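The Box I Forgot I Was Paying For

7 September 2026

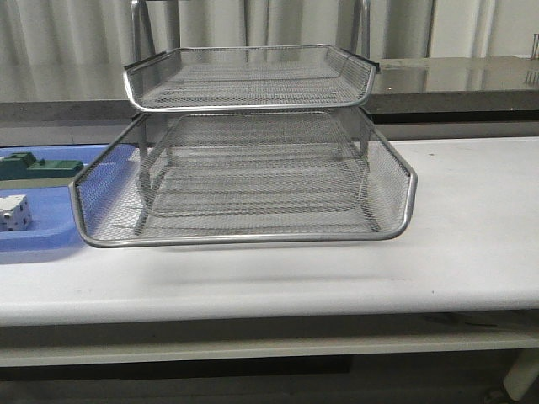
Two tiers of silver mesh. My desk has never looked so employed.

I signed up for the Tusen box in July, late at night, after reading one glowing review and drinking one glass of wine. The idea is that every month they send you a parcel of small things from board games, old cartoons and the kind of paperback that has a dragon on the spine. You don't get to pick. You fill in a quiz about your tastes, which they then appear to feed to a goat.

So when a parcel showed up with my name on it I had a good minute of thinking somebody liked me. Then I found the receipt. Forty-four dollars, shipping included, from me to me.

The theme this time was "Lost Kingdoms," and I got 6 items, if you count the sticker. I'm counting the sticker. For that money I'm counting the tissue paper.

First out was the T-shirt. It has a map of Cotwood on the front, and if you never played Cotwood, it was a computer game from 2000 in which you walked through a forest very slowly and were killed by a badger. I loved it. I must have put 200 hours into it and I never got past the mill. The shirt shows the mill, plus everything that comes after the mill, so I've now had the ending spoiled by my own chest. Nice soft cotton though. Runs large.

Next was a vinyl figure of Ruppert, the talking lantern from the same game. He's got a wobbly base and a look on his face like he's waiting for a bus. I put him on the windowsill and he fell off. I put him on the bookshelf and he fell off that too. He lives lying down now, which suits both of us.

Then there was a paperback, "The Salt Crown" by Ida Stüber, and I'll admit this one got me. I was all set to be mean about it. It has a prologue, two family trees and a page explaining how to pronounce the apostrophes. But I started it over breakfast and looked up when my coffee was cold and I was late for a dentist appointment. The heroine is a tax collector! She goes from castle to castle asking to see the books, and people keep trying to poison her. I'd have paid for that alone, maybe not forty-four dollars, but I'd have paid.

The card game is called Sulley and it's for two to five players. I have read the rules three times. As far as I can tell you are all geese, and one of you is secretly a bishop. My sister came over and we gave it an honest try, and she won on a point she couldn't explain either. We'll play again, mostly out of spite.

Last, an enamel pin shaped like a key. It's a pin. It's shaped like a key. The back fell off in my coat pocket and I've been finding it with my fingers ever since.

And the sticker says "Long Live the King" in gold, with no hint about which king. I stuck it on my laptop before thinking about how that would look at work.

Was it worth it? The book yes, the shirt yes, Ruppert I'm attached to in the way you get attached to a bad knee. The rest I could have lived without. I went online to cancel, and the site offered me the next box at a discount, with the theme "Swamp."

I have some questions about "Swamp." I guess I'll find out next month.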